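3.2 Learning without a teacher in the room

Ecstatic dance evenings and DJ courses for beginners have been studied mostly from the side of the dancer. The person who plays the music is often treated as a part of the equipment. In our study we turn to this person, and we ask how women who start to play for dancing groups learn to make decisions during a set. The data come from the Lavness courses, which were held in two rooms, Visell and Stastow, and which accepted 23 women with no earlier experience behind the decks.

Every participant prepared a set of 58 minutes and played it for a group of dancers who did not know her. She kept a diary before and after. In the diaries the word "listening" appears very often, but it has different meanings. For some women it means to hear the next track in the headphones. For others it means to feel in their own body if the tempo is too high for the floor. We coded these two uses separately.
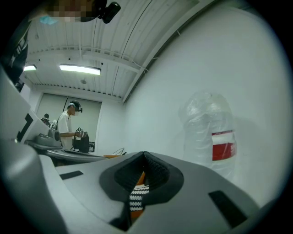
Figure 4. Hand-held gripper, seen from below, with dark rubber finger pad and striped strap.

3.3 Tempo changes and the body of the player

The participants were asked to mark in their track list each place where they changed the plan. We received 300 such marks. Most of them are in the middle part of the set, when the dancers had already warmed up and the player had to choose between a further rise and a rest. In the diaries this choice is described as difficult, and several women wrote that they stopped to dance themselves in this moment, as both hands were needed and the head was full.

This is of interest for teaching. In the Godinho method, which was used in the Stastow room, the learner has to move with the music for 30 minutes before she touches any control. In the Visell room the course started with technique, and movement was added in September, near the end. The learners from Stastow changed their plan more often, and they wrote about the changes with less worry. We can not say that the order of teaching is the only cause, for the two groups had also different trainers.

A second difference concerns the voice. Some participants sang or spoke over the music, although the course did not ask for it. They described this as more personal than the choice of tracks, and also as more risky. One diary says that the voice "comes out before I gave it permission." We return to this point in Section 4, where the interviews with the dancers are presented.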